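Driltero 400 Heated Underblanket, Single and Small Double

Product code: DR-400-S / DR-400-SD
Made by: Karagiannis
Stocked at: Clekorville warehouse

Overview

The Driltero 400 is a low-voltage heated underblanket for use beneath a fitted sheet. The heating wire runs in a single loop with no joins inside the sleeping area. All joins are made in the connector block at the foot end, where they can be checked without unpicking the cover. The control unit is detachable and must be removed before washing.

The 400 replaces the earlier 300 range. Controllers are not interchangeable between the two. The 300 plug has a round key and the 400 plug has a square key. Forcing one into the other will bend the contacts and the repair is not covered.

Specification

Supply to transformer: 230 V, 50 Hz
Output to blanket: 24 V
Rated power: 65 W (single and small double)
Heat settings: six, plus preheat
Automatic cut-off: 1 hour, 3 hours or 9 hours, chosen at the controller
Width of heated area, single: 65 cm
Cable from controller to blanket: 2 m
Cable from transformer to controller: 1.5 m
Cover: polyester fleece, unbleached
Fixing: elasticated skirt, all four sides
Washing: machine, 40 degrees, gentle cycle, controller removed
Drying: line or low tumble

Controller

The controller has one dial and one slide switch. The dial sets the heat. The slide sets the cut-off time and has no off position; the blanket is switched off at the dial. A small amber light shows when current is flowing. It goes out when the cut-off is reached and stays out until the dial is returned to zero and turned up again.

Preheat runs at full power for 20 minutes and then drops to setting 2. It can be cancelled by moving the dial to any numbered setting. The light blinks if the blanket plug is not fully home. It also blinks if the wire is broken, in which case pushing the plug in again makes no difference and the blanket should be returned.

Fitting

Lay the blanket flat on the mattress with the connector block at the foot end. The cable may leave on the left or the right. Pull the skirt under each corner in turn, smooth out any folds, then plug in the controller. Fit the sheet over the top.

Do not use on an adjustable bed unless the blanket has been checked at both ends of the bed's travel. Do not use with a second heated blanket. Do not pin. The transformer must stand on a hard surface with a clear space on every side – not under the mattress and not on carpet.

Storage

Roll, do not fold. A cardboard tube is supplied with the small double only. Keep other items off the blanket while it is stored. Dry fully before rolling.

Ordering

Single, with controller: 129.00
Spare controller, square key: order code DR-C6
Spare transformer: order code DR-T24
Connector block cover, pair: order code DR-K2

Orders for care homes and guest houses are handled separately. Minimum trade quantity is ten, mixed sizes allowed. Trade accounts should quote their Kumari number on the order form, otherwise the list price is charged and has to be credited back later.

Matching top covers

The 400 can be supplied with an unheated plaid blanket for use over the bedding. It carries no wiring and can be washed with ordinary laundry. The pattern repeat is not matched between batches, so pairs for twin rooms should be ordered together.

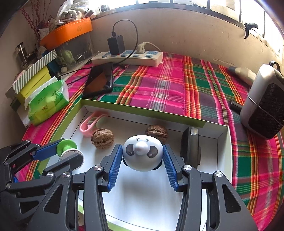
Plaid blanket with an open white box, walnuts and a panda-face toy.

Plaid covers are not suitable for use beneath the sleeper and should not be placed between the underblanket and the sheet. They hold heat in and may cause the cut-off to trip early.

Guarantee and returns

Two years on the blanket, one year on the controller and transformer. Proof of purchase is needed. Remove the controller and pack it separately – plugs left in during transit are the usual cause of cracked connector blocks.

Enquiries about trade orders and spare parts: Pak-hei Kwan, parts desk, Clekorville. Last orders for same-day dispatch 2 pm. The parts desk is closed for stocktaking in January.

Stock at last count, all sizes: 1,689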